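工坊技巧 > 器具维护 > 手持夹爪安全提示

布鲁劳共享工坊(Brullelau)维护组
3月 撰文:Matilde Carrilho

手持夹爪衬垫破损的检查与处置

本工坊近期收到一起夹持失效报告。使用人以手持夹爪移送玻璃量杯,离台面不足一掌高时量杯自左侧滑脱,杯口碎裂,未造成人员受伤。经维护组检查,该夹爪的连杆与轴套均无异常,问题出在指端衬垫:下缘已经撕裂,受力后向外翻卷,接触面因而偏斜。登记簿显示,该工具自上次更换衬垫后已使用417次,超出本工坊的内部期限。

现将相关检查方法及处置要求整理如下,适用于工坊内全部手持夹爪。家中自备同类工具的会员亦可参照执行。

一、使用前的检查

检查应在浅色、平整的台面上进行。黑色衬垫在深色工作垫上不易看清边缘,细小裂口容易漏检。检查人应将夹爪张开,使两指之间留出空隙,从上方和侧面各看一遍,重点查看衬垫内侧面及下缘。

衬垫边缘略显粗糙,属于正常磨损。出现下列情形之一的,应当停用:

1. 边缘有成片的撕裂或翻起,用指甲轻拨即可掀动;
2. 衬垫下垂,超出硬质指体的底面;
3. 左右两侧衬垫磨损程度明显不同;
4. 衬垫与指体之间出现缝隙,或可见残胶。

第三项最易被忽略。单侧破损时,空载开合往往十分顺畅,夹取轻物也未必有所表现,换成光滑或较重的物件后才会打滑。 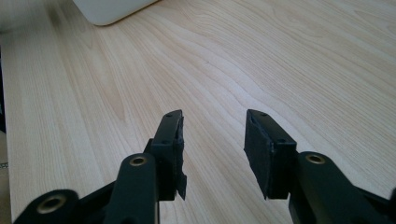
Anju Tyagi在意见簿中写道,她不赞成一见毛边就停用。她在家中使用的夹爪,衬垫起毛已有半年,夹布料和纸盒从未失手,若照此办理,一年要多换好几副衬垫。她建议按所夹物件区分,玻璃、陶瓷和刀具从严,其余从宽。

维护组采纳了其中一部分。仅有毛边而无撕裂的夹爪,可系黄色标签,限于夹取布料、纸品及空塑料容器。已有撕裂或下垂的,不论夹取何物,一律系红色标签停用。翻起的碎片可能卷入连杆,造成夹爪卡滞,此项风险与所夹物件无关。

二、停用与登记

发现破损后,应先将手中物件平稳放下,再松开夹爪,不得在悬空状态下换手或调整。带电动驱动的型号,须先关闭电源并取下电池,方可触碰指端。本工坊的布鲁克斯(Brukex)底座在断电后仍会保持最后的夹紧位置,取物时应使用侧面的手动释放杆,不得强行掰开。

停用的夹爪放入维护柜下层红盒,并在登记簿上写明编号、发现时间、破损位置和当时所夹物件。破损位置应写明左侧或右侧,以握持者的视角为准。此前多份记录未作说明,更换时曾拆错一侧。

三、更换衬垫

更换前应将工具平放,清出足够的台面。两把夹爪同时送修时,应分开放置,各自的螺钉装入各自的小盒,不得混放。

先卸下固定螺钉,再将旧衬垫自上缘缓慢揭下。残胶可用少量酒精浸湿软布擦拭,酒精不得流入轴套。待表面完全晾干后贴上新衬垫,由中间向两端按压,并静置一夜。

新衬垫须成对更换。只换破损一侧,虽可省下一片材料,但新旧两面厚度不同,夹持时受力偏向一边,物件容易旋转。本工坊现用沃纳诺(Wornano)衬垫,库存编号226,存放于材料架第二格。
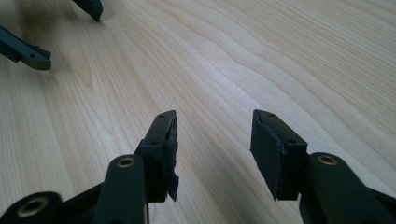 静置期满后,应先做空载开合,确认衬垫不碰擦、不外翻,再以木块试夹。试夹时木块下方须垫软垫,离台高度不超过一指。木块无滑移、无旋转的,方可摘下红色标签。试夹不合格的,重新检查贴合情况,不得以加大夹紧力的方式补救。

四、禁止采用的临时办法

以下做法均曾在工坊内发现,现予禁止:

1. 用剪刀剪去翻起部分后继续使用。剪后接触面缺损,夹持力集中于剩余部分,裂口通常会继续扩大;
2. 用电工胶带缠绕指端。胶带表面光滑,受热后容易移位;
3. 用快干胶粘回撕裂片。胶层硬化后会划伤物件表面;
4. 在指端套橡皮筋。橡皮筋断裂时可能弹伤眼部。

五、保养周期

每把夹爪累计使用62次,应由当班人员做一次衬垫检查;达到第四次检查时,无论外观如何,均须更换衬垫。本次出现故障的夹爪漏登两次检查,以致未能按期更换。登记簿自本月起改为随工具存放,每次归还时当场填写。

轴套只需以干布擦净,不得加注食用油。需要润滑时,请向维护组索取考希克(Kaushik)干性润滑剂,用量以不见液滴为宜,并避免沾到衬垫。衬垫一旦沾油,应按破损处理。

对停用决定有异议的会员,可在登记簿备注栏写明理由,由维护组复核。复核期间,红色标签不得自行摘除。

联系:工坊前台维护组 | © 布鲁劳共享工坊 | 返回顶部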